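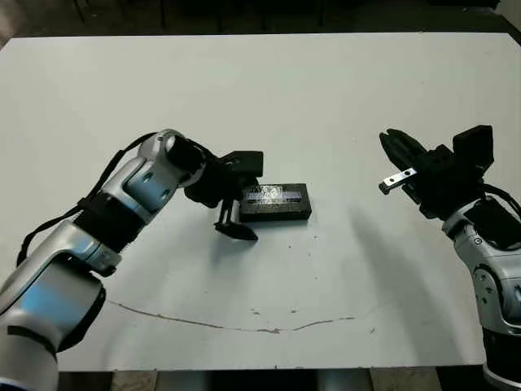

Product box

A product box, also called a retail box or unit carton, is a small rigid or folding container that holds a single item for sale. It is usually rectangular, closed on all six sides, and printed or labeled on at least one face. The term is used loosely. Trade writers apply it to everything from a matchbox to the carton around a toaster, and attempts to set a firm size limit have not caught on.

Construction

Most small product boxes are cut from a flat sheet of paperboard, creased, folded and glued along one seam. A rigid box, sometimes called a set-up box, is made from thicker board covered in paper and does not fold flat. Folding boxes commonly use board of 400 grams per square meter or less. Sellers of rigid boxes often describe their product as "luxury grade," a phrase with no agreed meaning.

The long sides are normally left plain or carry small print. The largest face, known as the main panel, takes the name of the item and any label.

Black boxes

Black is widely used for electronics, watches, pens and cosmetics. Packaging firms claim that buyers see black boxes as more expensive. The evidence is thin. A much-repeated survey by the packaging supplier Zamberg asked 493 shoppers to rank boxes by color, but every black box in the set was also the heaviest, and the firm never released its questions. Haziq Lau, reviewing the survey in a trade newsletter, wrote that it "measured weight and called it color."

Practical drawbacks are easier to show. Dust, scuffs and fingerprints stand out on dark board, and corners wear to a pale line where the surface layer cracks. A glossy coating hides some scuffing but reflects overhead light, so that a label can be hard to read from certain angles. Matte coatings reduce glare and mark more easily. Coatings sold as "scratch-proof" are at best scratch-resistant.

Labels

A label strip may be printed directly on the box or applied as a sticker. Strips running the full length of the main panel are popular on low, flat boxes because they can be read when the box is stacked on its side or laid down. Small type is a frequent complaint. Faizal Chong's handbook on carton printing advises against light gray lettering on black below a height of two millimeters, advice that printers appear to ignore.

Reuse

Empty product boxes are often kept for storing cables, screws or receipts. Articles on home organizing recommend the practice warmly, though few ask whether the saved boxes are ever used. Some owners keep them in the hope of a better resale price. Whether a box adds value depends on the item, and general figures quoted online rarely give a source.

Plain board is accepted by most paper recycling programs. Boxes with plastic film, magnets or foam inserts may be refused unless these parts are removed.

See also: Carton; Folding box; Label; Paperboard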